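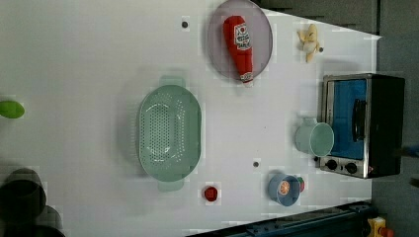
Derkard Family Center – Early Years Team

Progress report for the Grunico small grants program, prepared by Katalin Vida

In this period we continued the parent and child mornings in Derkard and opened the second group in Varkivel. The Varkivel group meets every Monday in the old library. Attendance was 398 visits in Derkard, which is more than we planned, but Varkivel started slowly and many families still do not know about it.

From the grant we have spent 840 euros on rent and heating and 1036 euros on the speech therapist. The line for printing is not used yet. We would like to ask your permission to move it to bus tickets, as the families from the outer villages pay two fares to reach us.

The play corner has a pretend kitchen table with toy food, and the rest of the room is for books and floor games.

One difficulty remains. The contract for the Varkivel room ends in February and the new price is not confirmed. Béla Szilágyi is speaking with the town office – we will send you their answer together with the signed attendance lists.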